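# Moving in with a tiny pantry – how do I keep vacuum-packed food from turning into a mess?

**quietfennel**

Hi everyone, I've been reading this board for a couple of months and finally have something to ask. In June I moved from a house with a proper walk-in pantry to an apartment over in Flomuncombe, where the kitchen has one narrow cupboard and a shelf over the fridge that I can only reach on tiptoe. I love the place otherwise! But I cook for the week on Saturday, and I buy a lot of things in sealed packs – smoked fish, cured meats, hard cheese, cooked beans, that sort of thing – and right now they slide all over each other and I lose track of what I have. Last week I found two packs of the same cheese, one of them well past its date.

So, how do you all store sealed packs in a small space? And which ones really need the fridge? My mother kept everything in the cupboard and we survived, but I'd like to do better than surviving. I have a budget of next to nothing, so please don't send me to a custom cabinet shop.

---

**Trikomen_Tom**

Buy less cheese.

Okay, that was a bit short of me. Get a couple of baskets from the thrift store and write the dates on the packs with a marker. Works for me.

---

**Dela Asante**

Welcome to apartment cooking! I went through the same thing when I moved out of my parents' place in Lie, and it took me most of a year and a few sad discoveries behind the flour before I got it sorted, so I hope I can save you some of that.

Start with the fridge part, since it matters most. A vacuum seal takes the air out, but it doesn't make food shelf-stable. Smoked fish, fresh meat, soft cheese and anything labeled "keep refrigerated" has to stay cold the whole time, sealed or not. Some germs are perfectly happy without air, and you can't always smell them. The things that can live in the cupboard are the ones whose label says so: certain dry salamis, pouches of cooked rice or beans, nuts, coffee, dried fruit. If the label is missing or smudged, I treat the pack as fridge food. And once a pouch is open, it goes in the fridge no matter where it was living before – I move mine to a jar with a lid.

Then the sliding. Don't stack sealed packs flat, they're slippery little things. Stand them on edge like records, with the earliest date in front, and put a bookend or a heavy jar at the back to hold them up. My 800 gram coffee bag has held up a row of rice pouches for ages. Measure the cupboard before you buy anything (I didn't, and I own a very nice crate that lives under my bed).

For that high shelf, keep only light things you rarely use. I fell off a stool once reaching for lentils and I don't recommend it.

---

**Idun Boström**

Dela has covered the safety side better than I could, so I'll only add how I handle the weekly sorting, which is where I used to come unstuck. I do it right before I cook, with everything out of the cupboard at once, and I don't put anything back until I've read the date on it. The soonest ones go into whatever I'm making that day, and the rest get grouped by meal instead of by type, so that beans sit with the rice they'll be eaten with. It sounds fussy, but it has stopped me from buying doubles, and my Skekance grocery list is half as long as it was!

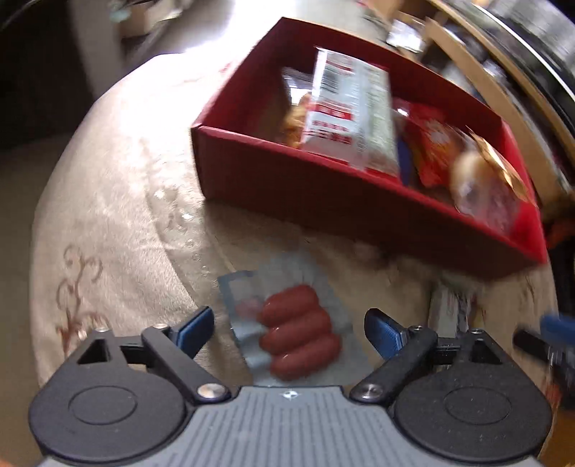
Sorting day goes much more easily if you clear a table for it, even a small one, and put down a cloth you don't mind washing. My cupboard shelves are too deep to see into, so I never could judge what I had by peering in. What helped was one big open box in a loud color, like the red one on the round table, with the packaged food all together in it and a clear sealed pack set out in front when I want to check it over. With clear packs you can look at the seal and the corners properly: if the plastic has come away from the food or the pack has puffed up, throw it out, and don't taste it to make sure. The box needn't have a lid. I carry mine back to the cupboard when I'm done, and the cold things have gone into the fridge long before that, as I only take those out a few at a time. Let us know how the new kitchen works out, and if you find a good answer for that shelf over the fridge, please post it, as I have one just like it and so far it holds a cake tin and a lot of dust.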